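Handheld grippers build log - soft pads keep tearing
Hemside Makers forum > Workshop builds > Robots and automation

sotau_bench
Right, second pair of grippers finished, been meaning to post since March. Same as the first pair, two fingers each, orange prints, black mounting blocks, marker square on each block. Main spend was the camera lenses. Everything else was in the scrap drawer or came off the club printer.

Job is still laundry. Two hands, two grippers, fold stuff on the bench, record it, then try and get the arm to copy. Got 244 takes so far, of which I'd keep maybe half.

Problem is the pads. The ribs shear off at the root when I pinch anything thick. Thin cotton fine, socks murder. Printed at 9 mm thick, soft filament, slow as you like. 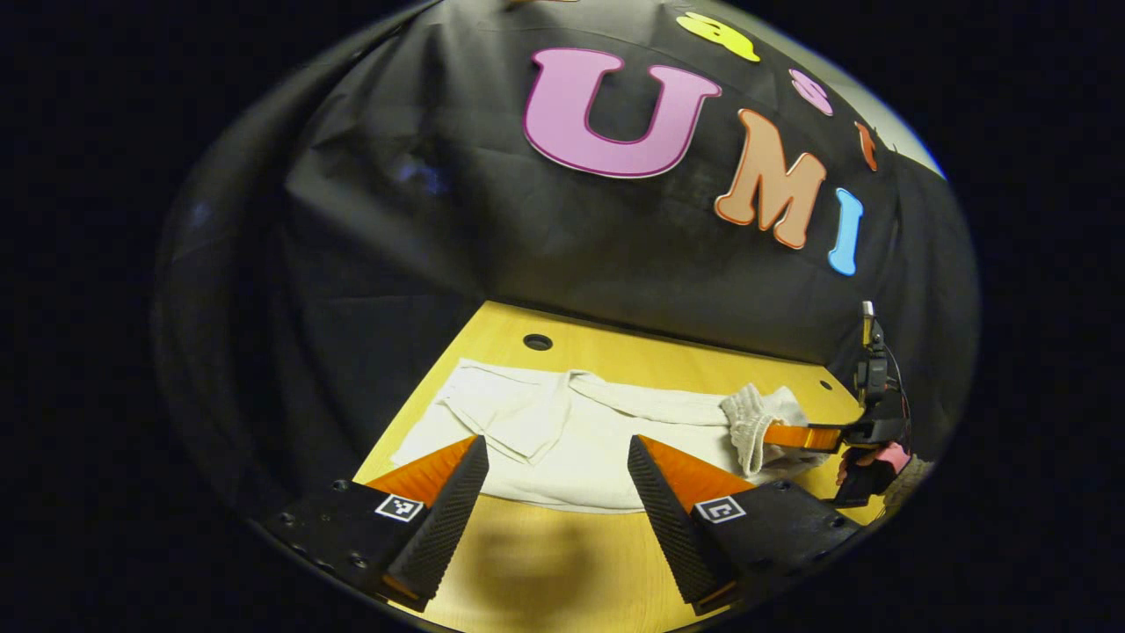 Tried going thicker, just got stiff and stopped gripping. Tried a bit of glue along the base, came off on the towel. Any ideas welcome, I'm on my fourth set.

Fraser Lennox
What filament? If it's the Gasov stuff in the grey bag I had a roll that was just bad. Snapped along the layers whatever I did. Binned it.

sotau_bench
It is the Gasov. Second roll though and same thing so I don't think it's a duff one.

nugroho_fan
Print them on their side. Layers then run along the rib instead of across it. You'll need supports and it'll look a mess underneath but it won't shear.

Fraser Lennox
Disagree, did that on mine and the supports wreck the face. Knurl came out like porridge. Cast them. Two part silicone, printed mould, done in an evening.

nugroho_fan
Silicone picks up every bit of fluff in the room. On laundry?? You'd be wiping it down every five minutes.

Fraser Lennox
So wipe it down

Attila Kozma
Going to be the boring one. Why are you pinching that hard in the first place. There's no force reading on these, you squeeze till it feels right in your hand and your hand is stronger than you think. Put a stop on the trigger. Mine's a bit of dowel. Pads lasted me 89 takes before I saw any wear, and that was denim.

sotau_bench
Hm. Fair. I do squeeze like mad with the left one, the trigger's sticky so I overdo it. Will try the dowel tonight.

Attila Kozma
Fix the sticky trigger first or the stop won't tell you much.

sotau_bench
Back again. Sanded the trigger pivot, drop of oil, dowel stop in both. Massive difference already, can do small pinches without my whole forearm going. Also printed one set on its side like nugroho said, will run it against the old way up and see.
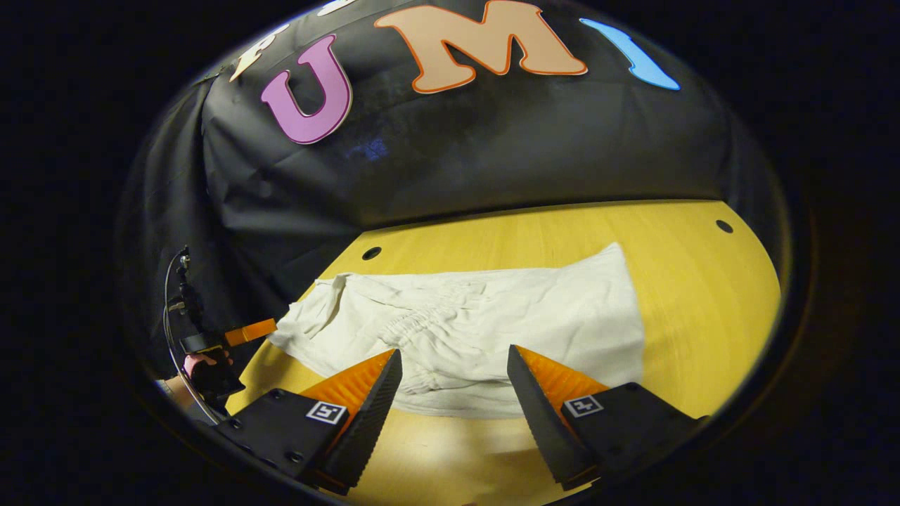
Still haven't settled how to start each take. Flat and neat is easy but then the arm only ever learns flat and neat, so I'm leaning towards dumping things down any old how. Whites especially - a crumpled white thing in the middle of a pale wood top under a black cloth is about as much contrast as I'm going to get without painting the bench. Elastic is the bit I'm worried about, it bunches and then I can't tell which edge is which, never mind the arm.

Fraser Lennox
Elastic, pull it out straight first with both hands then fold. Make that its own step.

nugroho_fan
How come the backdrop? Won't it just fall over in a normal kitchen

sotau_bench
Maybe. Want it working somewhere easy first. Kitchen later

Attila Kozma
I'd mix it up sooner. I did all mine at one bench and it was hopeless the minute I moved the table. Even half a dozen takes somewhere else, different light.

Fraser Lennox
Nah get one thing working. Otherwise you don't know what broke.

Attila Kozma
We've had this argument before Fraser

Fraser Lennox
and I was right then too

sotau_bench
ha. OK going to do another batch as is, then shift the whole lot to the back bench and compare. Does anyone have the mould file for the silicone pads btw, might do one set of those aswell.

Fraser Lennox
In the club folder, pads_mould_2607. Grease it first or you'll never get them out.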